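Unit 4 Handout: Reading a Historic Site
The Stirnbridge Blockhouse and Mill Landing 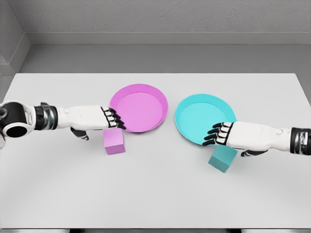 Stirnbridge began as a small river garrison. The blockhouse stood on the north bank, where the channel narrows, and a ditch and log wall closed off the land side. The soldiers left after a fire in the barracks, and the ground lay unused for two generations.

The second period starts with the Gemow mill. The Gemow family bought 600 acres of pine upstream and built a landing over the old ditch. Ships took on sawn boards there and dumped their ballast stone along the bank. Much of that stone came from outside the region, so it is easy to tell from the local rock.

Terms to know
Ballast: heavy material carried to keep an empty ship steady.
Palisade: a wall of upright logs set in a trench.
Post mold: the dark stain left in soil by a rotted post.

What survives
The mill's brick boiler base and about 20 feet of the landing wall are original. The blockhouse is a reconstruction. Its footprint follows the post molds, but the height and roof are guesses based on the fort at Pindasau, which was built by the same engineer.

The Stetsiuk dig recorded 3,383 objects, mostly nails, pipe stems and bottle glass. The nails matter most for dating. Hand-wrought nails lie under the ballast layer — machine-cut nails lie in it and above it.

Reading for next class: Ysaline Leclerc, "Forts Under Sawdust," first two chapters. Leclerc argues that the mill protected the earlier remains by burying them. Note where she relies on the dig report and where she relies on family letters.

The site walk is in December. Meet at the lower parking lot at 9:30 a.m. and bring this handout.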